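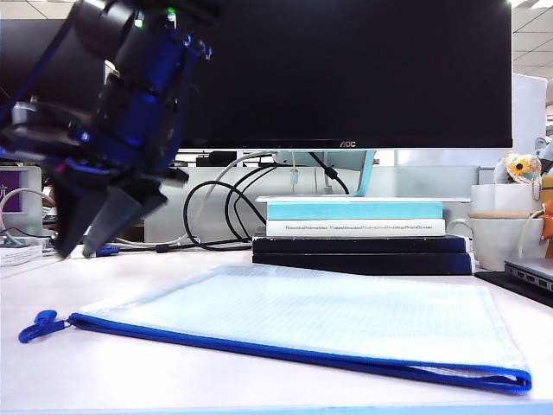

A mesh pouch will not clean anyone's desk, Nerea Barrios told a packed room in Hebden, and she may have a point. Nomico is selling its new desk kit there for $32: zipper document bags, cable ties and a leaflet on stacking books by size.

The company says more than 50 offices have signed up. It would not name them.

The kit's main rule is that loose paper goes in the bag and books stay in one pile near the monitor. Fine – but a translucent bag full of old bills is still full of old bills, and the leaflet gives the cables behind the screen a single paragraph.

A second kit, priced at $40, is planned for September. Nomico has not said what it will add.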